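Recording cloth demos on the Tostell bench: quick how-to

Written up 13 January 2021 by Atieno Ogola, mostly so I stop answering the same messages. Covers T-shirts only. Towels are on Wissam's page.

What you need

Gripper with both cables in. Leader handle. Foot pedal. Box of shirts. Blue tape, scissors. Logging machine switched on before the arm, not after, otherwise the clocks disagree and Nizar has to throw your session out.

Before you start

Wipe the table. Bits of lint build up fast with cotton and they wander into the wrist view. Dry cloth is fine, no spray.

Check the finger tips. Bare plastic slides on knit fabric, so we wrap the ends. One layer of tape, pulled tight, smooth on the side that touches the cloth. Change it when it goes shiny or starts lifting. Write "new tape" in the session notes when you do, with the episode number. Friction changes and we want to be able to find that later.

Lights on full, blinds down. Don't touch the exposure setting. If the picture looks wrong tell Oisín, don't fix it yourself.

Starting a session

1. Open Enetti, pick your name, pick "shirt flatten" from the task list. Not "shirt fold", that's the old one and it's still in the menu, sorry.

2. Home the arm. Wait for the tone.

3. Run one throwaway episode. Move every joint a little, open and close the gripper twice. Play it back. Handle and arm should match, if there's a lag restart the logger and try again.

4. Delete the throwaway. People forget this.

Recording

Pick up a shirt, drop it from shoulder height, leave it how it lands. Don't tidy it. If you arrange the cloth the model only ever learns arranged cloth. Off the table entirely = drop again.

Pedal down once to start. Pause a beat, then move.

Find an edge first. Hem is easiest, sleeve is next, collar is a pain. Come in low and from the side so the tip gets under the cloth instead of pushing down on top of it. Slow for the last bit. Close, lift a little, drag towards the open side of the table, let go. Repeat untill it's flat enough that you would call it flat.

Pedal again to stop. Arm clear of the cloth before you stop, every time.

Max 30 seconds per episode. If you're over, stop and mark it "long". Don't rush to beat it, jerky demos are worse than long ones.

A missed grasp is fine. Keep going, recover, finish. Those are some of the most useful episodes we have. What isn't fine is freezing halfway while you think. Think before the pedal.

Do 20 episodes, swap shirts, stand up, walk about. After 9 shirts hand over to someone else. Tired hands show up in the data, Samer plotted it in June and it was quite embarassing for me in particular.

Labelling

Straight after each episode, three keys:

G for good
R for good but with a recovery in it
B for bad

B means something broke: cable snag, arm fault, someone's sleeve in view. It doesn't mean you were clumsy. Leave the notes box blank unless there's a real reason.

Don't go back and relabel the day after. If you change your mind message Wissam and he'll log it.
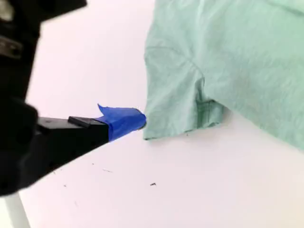

Why use blue tape on the finger ends?

It grips cotton a bit better than the bare finger, and the tip stands out against the shirts, so it's easier to see on playback exactly when contact starts. Replace it at the start of a session if there's any doubt.

Finishing up

Close Enetti first, then park the arm, then the logger. Copy the session folder to the Venter drive and wait for the check to go green. Leave the local copy alone, Nizar clears them.

Shirts back in the box, unfolded please. Folded ones keep their creases and drop differently.

How many do we need

Target is 3,000 good or recovered episodes before the first proper training run. Bad ones don't count towards it but they stay on the drive.

Odds and ends

Arm faults with a double beep: let go of the handle, press reset, home again. Mark the episode B.

Pedal not doing anything: it's unplugged. Under the bench, left side.

The Landwood bench has a different handle and a stiffer spring. Same steps, but do a few more throwaways first. Ask Oisín for the login.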